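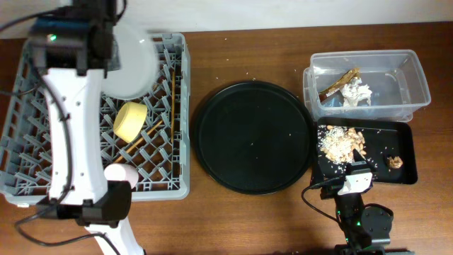

Zwei Roboterarme beim Abräumen: Geschirrständer, Tablett und Essensreste auf dem Arbeitstisch der Robotik-AG.

Robotik-AG lässt Roboter das Geschirr abräumen – mit viel Geduld

Plemley. Die Robotik-AG der Gesamtschule Plemley will bis September einen Roboter so weit haben, dass er nach dem Mittagessen einen Platz abräumt. Am 10. Mai stellte die Gruppe ihr Projekt »Uleck« beim Tag der offenen Tür vor. Wer mit großen Erwartungen kam, musste sie etwas herunterschrauben.

Die Aufgabe klingt überschaubar: Geschirr in den Ständer, Essensreste aufs Tablett, fertig. Zwei Arme teilen sich die Arbeit, gesteuert werden sie von einem Programm, das die 12 Mitglieder der AG seit dem vergangenen Schuljahr entwickeln. Fünf Minuten sind laut Projektplan für einen Durchgang vorgesehen. Ein Mensch mit einem Lappen dürfte darüber lachen.

Von 30 Durchgängen, die die Gruppe in den Wochen vor der Vorführung protokolliert hat, galt nach eigenen Angaben nur ein kleiner Teil als vollständig gelungen. Als gelungen zählt dabei schon, wenn alles Geschirr irgendwo im Ständer steckt. Ob es dort auch gerade steht, wird nicht gewertet. Vereinzelte Reiskörner auf dem Tisch führen ebenfalls nicht zum Abzug. Über diese Regel wurde in der AG dem Vernehmen nach länger gestritten.

»Der Teller ist das kleinere Problem, der hat seine Rillen«, sagt Si-woo Kong, der in der AG für die Greifer zuständig ist. »Eine Schale rutscht, sobald man sie nicht genau erwischt.« Reis sei noch einmal eine andere Sache. Seine Gruppe habe zunächst mit trockenen Bohnen geübt und daraus Schlüsse gezogen, die beim ersten Versuch mit Reis nicht mehr viel wert waren. 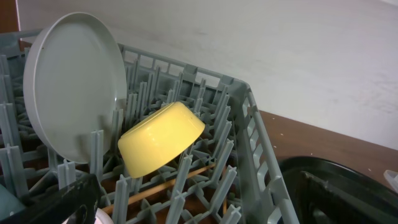
Die Schale soll möglichst mit der Öffnung nach unten abgestellt werden, damit Wasser ablaufen kann. Das Programm prüft bisher allerdings nur, ob der Greifer losgelassen hat. Was danach mit dem Geschirr geschieht, bekommt es nicht mit. Eine Kontrolle über die Kamerabilder ist geplant, einen Termin dafür gibt es nicht.

Raquel Vilela, Informatiklehrerin und Leiterin der AG, verteidigt das Vorhaben. Die Jugendlichen lernten hier mehr über Fehlersuche als in einem ganzen Halbjahr am Bildschirm. Fast 60 Stunden habe allein die Abstimmung der beiden Arme gekostet, die sich anfangs regelmäßig in die Quere kamen. Dass die Schule damit jemals eine Spülkraft ersetzt, behauptet auch sie nicht.

In der Ankündigung zum Tag der offenen Tür hatte das noch anders geklungen. Dort war von einer »Küche der Zukunft« die Rede. Mehrere Eltern fragten nach, wann das System in der Mensa zu sehen sein werde. Eine klare Antwort bekamen sie nicht.

Im September tritt die AG beim Schülerwettbewerb in Burnness an. Verlangt wird dort ein kompletter Durchgang ohne Eingriff von außen, bewertet werden Zeit und Sauberkeit. Gerade beim zweiten Punkt bleibt der Gruppe noch einiges zu tun. Geübt wird jeden Dienstag im Technikraum.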